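**Picking cell, October. Protective stop on run 246** 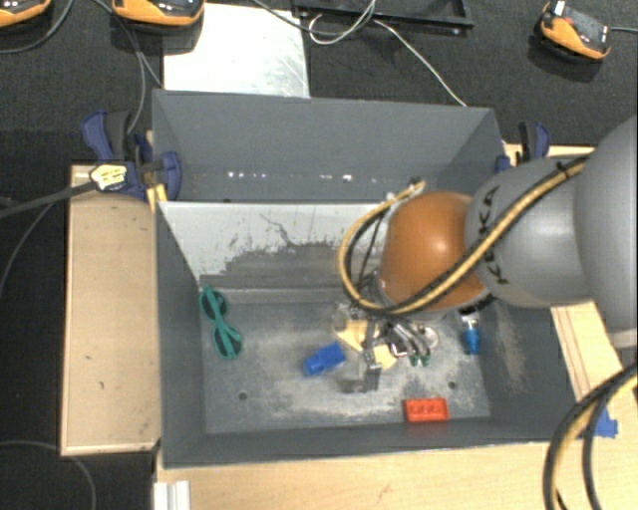 *KUKA over the front compartment, gripper down among the mixed items. Cable loop at the orange joint.*

Arm tripped on external force at 14:20, descending for a pick. Log gives 74 N against a limit of 60. Brakes held, no damage found on the fingers.

First thought was the cables snagging. Onni Turunen jogged the wrist through its full range at low speed and the bundle stayed clear. Re-taught the bin floor height and found it 6 mm higher than the value in the Gronance config. Somebody restored an old file.

Corrected and reran 200 picks, no trips. Limit left at 60.

Open: Dorian to lock the config. Check both side clamps before each shift. Floor scuffing to be logged from now on.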